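In Defense of the Ugly Little Basket

I have read more articles about decluttering than I care to admit, and they all want me to own a beautiful trash can. You know the one. Brushed steel, soft-close lid, hidden behind a cabinet door that opens when you bump it with your knee. A friend of mine paid 129 dollars for hers. It's a lovely object and I have never once seen her use it without first setting the garbage down on the counter, because both hands were full.

So let me speak up for the small open plastic basket. The mesh kind, no lid, no pedal, the color of a traffic cone or a ketchup bottle. My grandmother had one in every room and so did all her neighbors, and sometime in the last twenty years we decided they were tacky and pushed all our trash into a single handsome box in the kitchen. I think this was a mistake, and I think it's the reason so many of us have wrappers on the couch.

Hear me out! Trash doesn't happen in the kitchen anymore, or not only there. It happens wherever you sit. You bring a pear to the armchair, you take off the foam sock it came in, and now you own a foam sock. Are you going to get up and walk across the apartment with it? You are not. You're going to put it down next to you, and in an hour it will have company.

I got into an argument over this in May with my friend Spyros Kovačević, who is a tidy man and a stubborn one. His position is that a basket in the living room is an invitation. Give people a place to drop a candy wrapper and they'll eat more candy in there, and then you've got a living room that looks like the floor of a movie theater. He believes in one can, kitchen only, and everybody walks. He lives alone, I should say. I told him his system works great for a household of one person who likes walking.

Spyros also says an open basket makes you look at your garbage all day. Well, yes! I count that in its favor. When the trash is behind a door I forget what I buy. When it's sitting there in a see-through basket by my feet I notice that the fruit from the Mivel market comes dressed for an Arctic expedition – net on every piece, bag around the nets, another bag to carry it home in. I started picking loose fruit because I got sick of seeing those nets. No steel can ever changed my shopping.

And please don't put a liner in it, at least not a fancy one. I tried the scented kind from Biline for a while and the whole room smelled like a taxi. The stuff that lands in a living room basket is mostly dry anyway, paper and packaging and such. Cores and peels I do walk to the kitchen, I'm not an animal. Everything else can sit in plain plastic until the basket is full, and then you tip it out and you're done.

Soft furniture is where all of this really matters. A hard table, fine, you sweep the wrappers off with your forearm. But put the same pile on a nice flowered cloth and it sinks into every fold, and half of it matches the leaves. 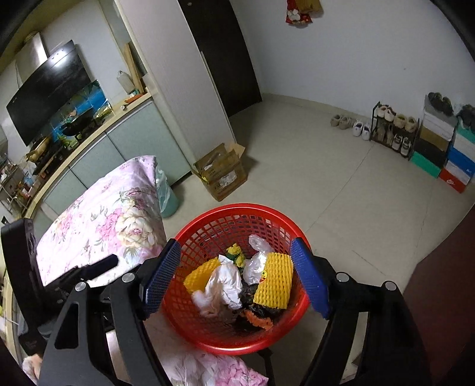
Yellow foam nets in the red basket, with pink flowers right beside it.
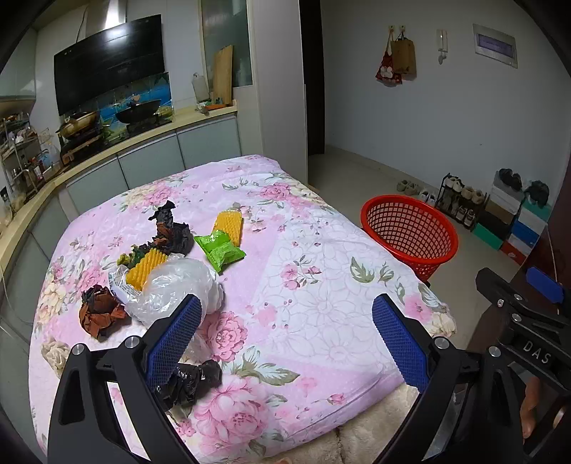
I'll give Spyros one thing. A basket only works if it's close enough to reach without standing. I used to keep mine by the door, where it looked neat, and it stayed nearly empty while the sofa filled up. I moved it over to within arm's length and the problem went away in a weekend. People who tell me they tried a basket and it didn't help have almost always put it in a corner, like a plant.

He wants me to try a compromise, some kind of lidded bucket by Odis that slides under a side table. I looked it up and it needs assembly. A bucket! I have 2 hands and a basket, and between them they've handled everything so far, including my nephew's birthday and a very long week of the flu.

If you've got one of those old mesh baskets in a closet, holding light bulbs or dead umbrellas, take it out and set it next to wherever you sit in the evening. Leave it there for a week, and don't apologize for it when company comes over. My friend with the steel can has asked me twice now where I bought mine.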